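Home Issues Authors Submit Archive Contact

March - Tenurdale Household Water Study, working paper

Last updated in March

4. Where the rinse water goes: bowls, basins and running taps

4.1 The habit of the second bowl

We came to the rinsing question by a fairly crooked path. The survey we sent out across Tenurdale and the neighbouring district of Zuden was meant to cover garden hoses, rain barrels and laundry, and dishes took up a single line near the bottom of the second page. We mailed it to 3,000 addresses, and 1,207 came back filled in, which pleased us a great deal. What we had not expected was how many people ran out of room on that one line and carried on up the margin, or turned the sheet over, or (in a few lovely cases) pinned on a letter. People have feelings about how dishes ought to be rinsed, and those feelings go back to a parent or a grandparent more often than to any water bill.

The oldest habit described to us is the second bowl. Dishes are washed in one vessel and dipped in another, and the water in the second is changed when it looks grey. Respondents in the older parts of Tenurdale, where houses were on tank water until well within living memory, spoke of this as simply the way it is done. Many of them still carry the second bowl out to the garden when they are finished and tip it around the lemon tree or the hydrangeas. In Zuden, which had town water much earlier, the running tap is the usual thing and the second bowl is remembered as something done at the cottage or when camping.

We had assumed at the start that the second bowl would always be the thriftier choice, and we said so rather too firmly in our first draft. It depends a good deal on how often the bowl is emptied. A person who changes the water after every few plates may well pour out as much as a neighbour with a tap turned low, and there are people who do exactly that, out of a dislike of suds that we have a lot of sympathy for. 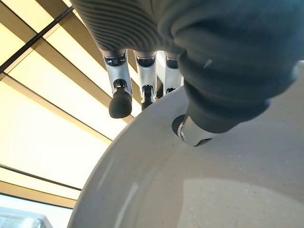 Leire Zabala wrote to us after reading that draft to say we had the bowl all wrong. In her family's kitchen, she explained, the rinse bowl was never emptied during a wash at all, because the glasses went through it first, then the cups, then the plates, and the roasting pan did not go through it under any circumstances. The order of the dishes was what kept the water decent. She added that her aunt would have been mortified to see a saucepan go in ahead of a tumbler, and that we should have asked about order before we asked about volume.

She was right, and we are grateful to her. Our diary forms were reprinted with a space for the order of washing, and it has turned out to be the most useful thing on the page. Households that keep to a set order change their rinse water less often than households that wash whatever is nearest, and they seem to do it without thinking of it as saving water. When we asked them why they did it that way, they talked about clean glasses.

4.2 Draining and the shape of the sink

The diaries gave us 2,778 separate washes to work from, each one written up by the person who did it, usually the same evening and sometimes on a form with a damp corner. Of these, 840 mentioned a rack standing in the sink itself, with the dishes left to drip into the basin instead of onto a tray or a tea towel. We had not set out to study racks. We mention them at some length here for the simple reason that a rack in the sink changes what a person can do with the rest of the sink, and so with the water.

Figure 3. A stainless steel basin set into a white countertop, with a dish rack resting inside it.
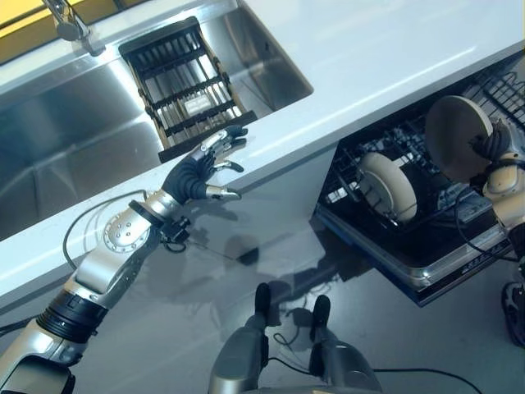 In a single basin the trouble is plain enough. Once the rack is in, there is no room for a washing bowl beside it, and the washer has to choose between shifting the rack, washing in a bowl up on the bench, or leaving the tap on and rinsing straight over the dishes that are already draining. The diarists were candid about how often they settled on the last of these. One said she knew perfectly well that she was rinsing the same plate three times over and found it soothing. Another had taken to washing in the largest mixing bowl in the house, set to the right of the sink, and carrying each piece across with one hand held underneath to catch the drips - a method his children had named the procession.

Double sinks behave quite differently. With a rack in one side and a bowl in the other, the tap tends to stay off between rinses, and the diaries from those kitchens are shorter and, we have to admit, a little duller to read. We would be cautious about making too much of this. Double sinks in our sample are mostly found in larger houses, and larger houses wash differently in all sorts of ways, from the number of people at the table to whether a dishwasher takes the everyday plates and leaves only the awkward things for the hands.

There is also the matter of when the dishes are put away. We had a category for "left to drain overnight" and thought it would catch nearly everyone. It did not allow for the many kitchens where the rack is never properly emptied, where cups are taken from it in the morning and put back into it at night, and the cupboard is kept for visitors. In such a home the rack is the cupboard, and asking people to move it out of the basin before they wash is asking them to rearrange the whole kitchen.

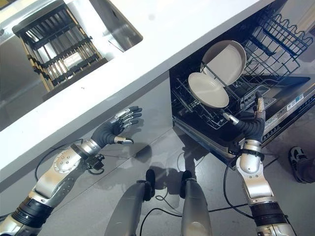 Nuria Bravo disagreed with us on this point, and did so very kindly in a long note. She thought we were treating the full rack as a kind of laziness to be worked around, when in a small flat with one short stretch of bench it may be the only sensible place for the cups to live. She would have us look at bench space first and leave habits until afterward. She also asked whether anyone in the sample washed up at the bathroom basin, as she once did for a whole winter.

A few did, as it happens, and their diaries have been kept apart from the rest. We have taken her advice on bench space as well, and the next round of forms will ask for a rough sketch of the kitchen with the sink, the stove and the clear bench marked in. The tables in Section 5 were drawn up before that change and sort households by type of sink alone.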